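Monti tabletop set - read me first

What you get: 1084 pictures of small household things on a covered table, plus one plain list saying which things are on the table in each. The list was written by hand. 966 of the pictures have been checked against it a second time. The rest haven't, and I would not trust them for anything that matters.

The earlier notes called this a "typical dining table". I doubt it. Few people I know keep a marble and a toy next to the wine glasses, and the word "typical" has been struck out wherever I found it. Treat the set as a mixed lot of objects on a flowery cloth.
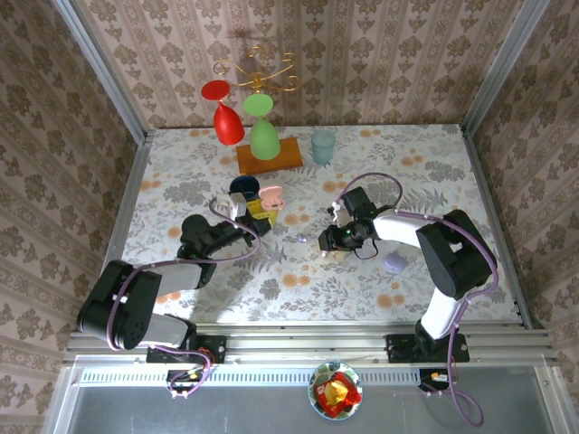 Cetudbridge, October

Names used in the list. The green wine glass standing upside down on the orange block is still "glass, green", and the tilted red one is "glass, red". Position is not part of the name. The gold scroll ornament at the back was first entered as "candlestick", which nobody could defend, so it is now "ornament, gold". The teal thing is "cup". The lavender one is "macaron shape", and please don't shorten that to "macaron".

Known trouble:

- Things behind other things. The navy bowl is partly hidden by the yellow box, and the first list left it out. Look twice.
- Small things on the cloth. The clear marble is easy to miss among fern leaves and orange blossoms.
- The pink plastic toy has had four names so far. It is "toy, pink" until somebody comes up with better.

The Plovden copy claims 3000 pictures. I have been through it and it repeats itself a good deal - use this one.

Corrections go in the file called Alent, one per line, with the picture number first.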